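Print this page | E-mail this page

Search tips: keyword or room Go

Getting a Room Ready for a Hired Household Robot

Lalmont now rents a two-armed household robot by the month, and a fair number of readers have written in to ask whether it is worth having and what they need to do before it arrives. We had one in a ground-floor flat through most of June. These are the tips that came out of that month, with the parts of the service that matter to anyone who keeps house.

What you are paying for

The basic plan is $316 a month with a minimum term of 3 months. That covers the robot, the charging stand, delivery, one setup visit and phone support. Buying the machine outright costs $3495 down with the rest in installments, and we did not look into that. There is a deposit on the rental plan, returned when the robot goes back with all its parts. Keep the box and the foam. Lalmont charges for a new box if you don't have the old one.

The plan does not include cleaning tools. The robot has hands and picks up ordinary ones. More on that below, because the choice of tool made more difference to us than any setting in the app.

Before the setup visit

Measure the narrowest gap you want it to go through, with the furniture where it normally stands. Do this for doorways too. The installer will ask.

Pick one room to start. The app lets you map the whole place on the first day, and we did, and then we erased it and began again with the sitting room only. It took less time in the end.

Clear the floor along the walls. Power cords should be clipped to the baseboard or run behind furniture. Phone chargers need to come off the floor entirely.

Take up small rugs or tape them down. A large rug with a flat edge can stay. Rugs with fringe should go in a closet for the first few weeks.

Write down the wireless password and leave it by the door. The setup visit was booked for an hour and we lost a good part of that hunting for ours.

Rugs and floor edges

Mark every place where one floor covering meets another. In the app these are called borders, and you add them by tapping the map. If a rug has slipped since you marked it, the map will be off. Double-sided carpet tape on the corners fixes this. Put it on a clean, dry floor and press it down for a full minute. To get it off later, warm it with a hair dryer and pull slowly.

Wragg makes a thin rubber underlay that can be cut with kitchen scissors, and we used that under the bigger rug. Cut it an inch short on every side so it doesn't show.

Dusters and mops

A fluffy duster is good for low work: under the front of an armchair, along a skirting, behind a plant pot. Shake it outdoors before and after. The fibers should be long enough to reach under the chair while the handle stays out in front.

Handles matter. Thin wire handles are hard for the hand to hold. A handle as thick as a broomstick is better, and you can build up a thin one with foam pipe insulation and electrical tape. Wrap the tape from the bottom up so the edge doesn't peel.

Keep each tool in the same spot. We used a shallow tray beside the charging stand. If a duster ends up under the sofa, put it back in the tray before you start the next job.

Wash fluffy heads by hand in lukewarm water with a little dish soap. Rinse until the water runs clear, squeeze, and hang them up by the handle end. Do not use fabric softener, which coats the fibers so that they push dust along the floor. A wide-toothed comb will bring matted strands back.

Brudus sells replacement heads in packs, and they fit most screw-on handles. We got through two in the month.

Around upholstered furniture

Check how far the front of each chair sits off the floor. A low chair collects dust at the front edge and very little further back, so you may only need to have the front done daily and pull the chair out yourself once in a while.

Do not have it dust woven upholstery with a duster that has just been on the floor. Use a separate head for fabric, in a different color if you can find one. Better still, do the cushions yourself with the brush end of a vacuum.

Turn loose seat cushions before the robot does the floor. Crumbs come down when you do.

Keep throw pillows up on the furniture. The app lists "soft items on floor" as a reason for stopping, and we saw that message more than any other. 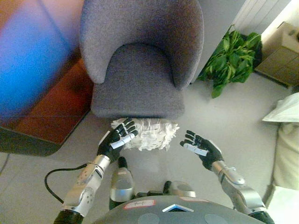

Can it clean under a chair without moving the chair?
Lalmont says the arms will reach under any chair with enough clearance for the tool, and that the robot won't shift furniture unless you turn that setting on. We left it off.

House plants

Leaves that hang down to the floor should be tied back or the pot raised on a stand. Soft garden twine in a loose figure eight won't cut into the stems. If you can't raise the plant, draw a no-go circle on the map a hand's width wider than the leaves, and sweep inside it by hand.

Wipe broad leaves with a damp cloth. This is still a job for a person.

Radiators

Fins hold a lot of dust. Lay a damp towel under the radiator, push a long brush down from the top, and let the dust fall on the towel. Then have the robot do the floor. If you do it the other way round you will be doing the floor again.

Noise and hours

It is about as loud as a kitchen fan. We ran it at 10 in the morning and had no complaints from upstairs.

Charging and battery

Lalmont rates the battery for over 2000 charges. Leave the stand plugged in at the wall and don't run it off an extension cord. Wipe the contacts with a dry cloth once a week.

Is it worth the money?

For a small flat, probably no. A broom costs very little, and you will still be doing the corners. For someone who can't bend easily, the case is better. One reader, Viorica Oprea, has had hers since a hip operation and says the low dusting is the part she would miss. She keeps the plan going for that and does the rest herself, slowly.

Emilian Văduva wrote to say he canceled after the minimum term. His objection was the time spent picking things up off the floor first. He also found the app hard to read without his glasses, and the text size can't be changed.

Herkadance offers a similar plan with a shorter term. We haven't tried it. Readers who have are welcome to send in notes, especially on stairs and thresholds.

If you cancel

Give notice in writing and keep a copy. Take a photo of the robot and each part as you pack it. Erase your map from the app before you hand the robot over; the button is under Home, then Rooms, then Remove All. The deposit came back to our account within the month.

Print this page | E-mail this page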